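5 Working at the two-arm sorting cell

This section applies to everyone who loads, runs or clears the cell at Gernholm. Read it together with the Skarneo stop procedure in section 3. Questions go to Arlo Nakamura.

5.1 Before you enable the arms

1. Check that the safety record for the cell is signed. If it is not, leave the arms disabled.

2. Look along the full length of both purple lines. Each must have a free loop at the gripper and a tie on the forearm. Replace a missing tie before going on.

3. Place the three blue bins in a column between the arms. Leave bare table on both sides so that a gripper can come down next to a bottle without touching a bin wall.

4. Load the goods upright. Glass jars go side by side in the middle bin with their lids fully closed. Tall bottles stand on the table, one to each side, and never in a bin.
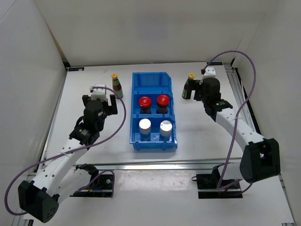 5. Step back, close the enclosure and enable the left arm, then the right.

CAUTION: Do not reach over the front rail while either arm is enabled, even if both are standing still. A waiting arm may move without a signal.

5.2 Speed and reach

Keep the speed limit at 100 mm per second for any layout that includes glass. The higher setting is for empty runs only and needs the key.

Each arm works its own side of the table. The column of bins is shared ground, and only one arm may be over it at a time. The Grutthorpe controller holds the second arm back and shows code 169 while it waits. This is normal. Code 927 means both arms have asked for the same bin – press stop and call the shift lead.

5.3 Side layout for jars

Use this layout when the middle bin has to be kept clear.

1. Disable both arms and open the enclosure.

2. Stand one bottle on each side of the bins, towards the back.

3. Put one jar in front of each bottle. The two may stand close together, but the gripper needs room for a finger beside them.

4. Leave the white-topped containers in the front bin, one to the left and one to the right, with a gap between.

5. Check that both grippers are open and holding nothing before you enable the arms.
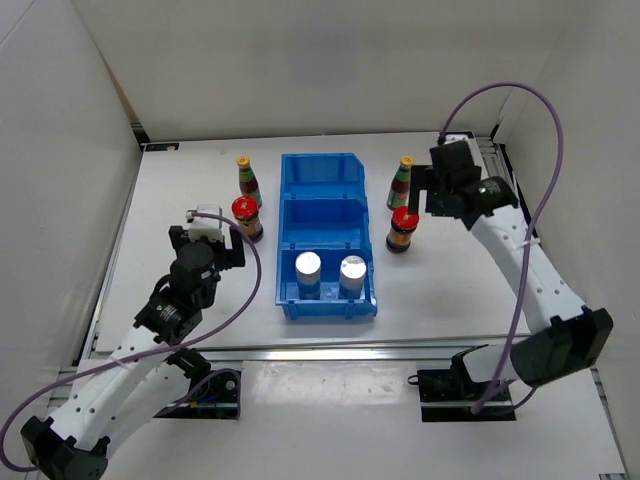 Figure 5-2. Side layout, with the rear and middle bins clear.

NOTE: If a jar has to be moved by hand, start again from step 1. Pausing the program does not count as disabling the arms.

5.4 Broken glass

Press stop and lock the switch. Clear the table with the Szabo brush kit, never with a gripper. Wipe the bins and check the gripper fingers for splinters before the lock comes off.

Issued February 2020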